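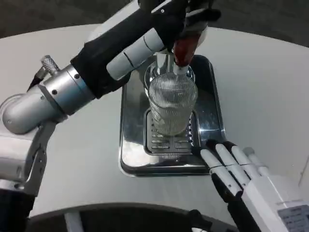 Chapter 4
Grinding and Dosing

Most of what you have been told about grinding coffee was told to you by someone with a grinder to sell. Treat this chapter with the same suspicion. We give the usual rules, then ask what each one rests on.

Take the dosing cup. Its makers claim that grounds caught in a cup fall more evenly than grounds caught in anything else. Perhaps they do. The tests we could find used one grinder and a single kind of bean, and the 40 tasters knew which brew was which. A cup does keep the counter cleaner, and so does a tray with a raised lip. Those are modest claims and we accept them.

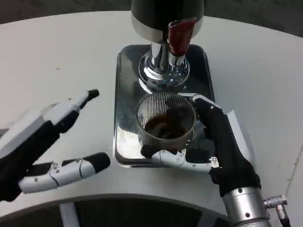 Cúc Giáp objects that we are too hard on the cup: grounds heaped to one side should be leveled before brewing, and a cup you can shake makes that easy. Fair enough, but a spoon will level them too.

Before reading on, write down three things you believe about grind size and where you heard each of them. You will need the list in Section 4.2, where we brew the same beans at 170 and 200 degrees.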